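Notes for Week 7: What Is in a Demonstration Set, and What People Say Is in It
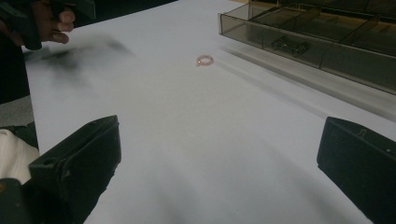

Tõnu Petrauskas
Lecturer, Robot Learning and Automation, Trallstead

Read these before the lab. They assume you have done the week 6 reading on imitation learning and that you remember what a policy is.

The usual pitch for hand-held grippers goes like this. Robot time is expensive, teleoperation is slow, and people are already good with their hands. So give a person a gripper with a camera on it, have them do the task, and train on the recordings. I have taught this pitch myself. I still think the method is worth learning. What I don't accept is the sentence that tends to come next, which says that the data is therefore cheap and varied.

Take the small-parts task you will be working with. There is a white tabletop, a tinted organizer box with dividers, and a small reddish ring lying flat on the table. The camera rides on the tool and sees its own two black fingers at the bottom of the view. To a newcomer this looks like the easiest job in the course. Please keep the following in mind.

1. The object is tiny in the view.
The ring takes up very little of the picture until the fingers are nearly on it. Most networks shrink the input before they do anything else. Before you report that your model "sees" the ring, shrink a few of the pictures yourself to the size the network gets, and look at them. Do this on paper if you have to. Last May a group from the Guklow section trained for most of a week before anyone tried it.

2. Shadows are information, whether you want them or not.
The fingers, the box and the person's other hand all darken the table. The ring hardly does. A policy can learn to steer by the soft grey shape under a finger and do very well on the training table, and you will not find out from the loss curve. Change the lamp and test again. If you did not change the lamp, write that in the report.

3. The demonstrator is in the data.
Look at the upper left: a hand gripping a dark tool, and black clothing along the edge. A person shows up in a lot of recordings of this sort, and the robot at test time will have no sleeve and no bent fingers. Some authors mask the person out. Some say the network will learn to ignore them. Ask the second group for the experiment. I have asked, and I mostly get a shrug.

4. Moving things blur.
Fast motion leaves smears, and people speed up as a session goes on. Your late episodes are not the same as your early ones. Sort by time of recording before you split into training and test. A random split hides this completely.

About the numbers

The Lillimik set, which you will use in the lab, has 1335 episodes. That is the figure on the front page and the one people quote. When I went through it with the Hunt labeling tool, the episodes came from 16 table setups recorded by 7 people. So how much variety do you have? It depends on what you want to claim. If the claim is that the policy works on a new table, your sample is 16. If it is that the policy copes with a new person's way of moving, your sample is seven, and I would be careful with any percentage built on that.

I also threw out 69 episodes. Most of them had the grasp starting before the recording did, and a few were labeled as successes where I couldn't find the release at all. You may disagree with my cuts. Keep a list of your own and hand it in.

What counts as a success?

Decide before you collect. "The part is in the box" sounds clear until you have a box with several compartments. Any compartment? A named one? Does it count if the ring hangs over a divider? Two people labeling the same episodes will split on cases like these, and the disagreement sets a ceiling on any accuracy you can fairly report. Measure it. Papers that leave it out are not always hiding something, but you can't tell from outside.

For the lab

Bring a one-page collection plan. It should say what you will vary, what you will hold fixed, who will demonstrate, and what result would make you say the method did not work. Plans without that last part will be returned. Work in pairs, and swap the tool between you partway through.

Also check the timestamps between the gripper signal and the camera. They drift in the older recordings.

Reading: chapter 4 of the course pack, skipping the section on simulation, which we get to in week 9.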